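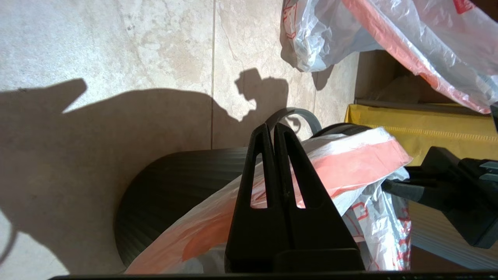 3.2 Sorting of household waste

Households in the Troltelholm district received a sorting guide in December and were asked to keep plastic film apart from rigid plastic for the length of the trial. Of the 600 households contacted, 400 returned at least one usable diary. Diaries were kept on paper, because an earlier trial in Trenovura had lost entries when residents changed phones.

Each discarded item was entered on its own line with the room, the time of day and the container used. This gave 2,929 entries after duplicates were removed. Entries that named only "trash" or "stuff" were kept in the totals but left out of the material breakdown in Table 3.

Film wrappers were the material most often placed in the wrong container. Residents who kept a single bin indoors tended to sort later, at the curb, and many wrote that they skipped this step in bad weather. Goodall's coding scheme treats such cases as unsorted, and we follow it.

Figure 3. Ribbed dark gray trash bin with plastic beside it.

Bin size was self-reported and was not checked. We therefore do not compare large and small bins directly. Differences between apartments and detached houses are taken up in Section 3.3, together with the collection records supplied by Zeduretti.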